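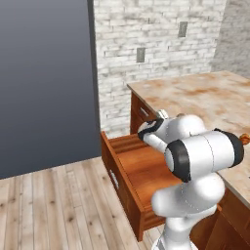
An open drawer under a kitchen counter

KITCHEN SWAP, JANUARY

Quick one as the hall needs the list by noon. Swap is on again, doors 10am, same room as last time, side entrance please as the front step is still being mended.

Bring whatever you've stopped using. Pans, tins, jugs, that second potato masher. Clean, working, no chips. Knives wrapped and handed to Mhairi Carnegie at the desk, not left out on teh tables. No electricals this year – sorry, insurance.

Over 100 of you came in the autumn and we ran out of bags, so bring your own. Tables are £2, 45 to book and 43 gone already. Ring Struan Gillies if you want one of the last. Tea and soup from 11, Sorcha Rankin doing the soup, lentil and something without lentil.

Still looking for a lid for the big Munro pot, the old one went home with somone by mistake. No questions asked.

Leftovers go to the Dreltitz Street shop at 3pm. Anyone with a van, shout.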